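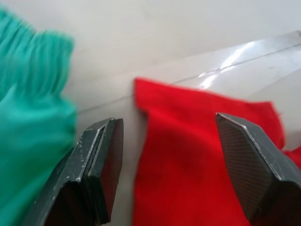 Clear plastic sheet on the sorting table, with the red cloth and the green fabric.

Vostlow Costume Store
Progress report to the Stuvel Fund, second period
28 Apr 2019

Dear Fadwa El Sherbiny,

You asked for a report in plain words and no longer than last time. Last time ran to fourteen pages, nine of which were an appendix on moths. Marianna Wasilewska has been persuaded to keep the moths for another occasion, though she would like it known that they are down.

The catalogue
The store now has 2,982 garments with a number, a bag and an entry on the list. When your grant began we had a card index started by the late Mr Nowakowski, who filed by the name of the actor and, where he disliked the actor, by the name of the play. Celina Sobczak has finished turning his cards into something a stranger can search. There remain 51 items under "Misc., brown". We expect to have these sorted by the summer, and several may prove to be the same cloak.

The roof
Repaired in March, at the second attempt. The first attempt moved the leak from the hats to the office, where it received much quicker attention. The builder's final bill is within the sum you allowed. The gutter on the yard side was left out of the quote and will have to come from our own funds.

Loans
We lent to 22 groups in this period, mostly schools and amateur companies. Returns have been good. One school sent back a bishop's robe cleaner than it left, and another sent back two left boots, neither of them ours. Everaldo Caldeira has written to the second school and has had a friendly reply about something else.

The hire fee went up in March, as you advised. We had feared complaints and got one, from a member of our own board.

Mending and storage
Remigiusz Makowska runs the mending afternoons. Hems, hooks and torn linings are mostly up to date. Beading is not, and will not be while it depends on one pair of good eyes and the north window. We would like to move a small part of the training money across to pay a beader by the day, and would be grateful for your agreement in writing.

The new rails are in. They came from Piter in flat boxes with instructions for a different rail, and took a weekend. They hold the winter coats without bowing, a thing the old ones had not managed in living memory.

Spending
We are a little under budget on materials, a little over on postage, and exactly right on insurance, which was a fixed price. Full accounts are attached, with receipts.

Still to do
The shoe room. We mentioned it last time and the time before. Work has begun, in the sense that the door now opens. Celina will send a proper plan for it with the next claim.

With thanks from all of us,
Everaldo Caldeira
Store Manager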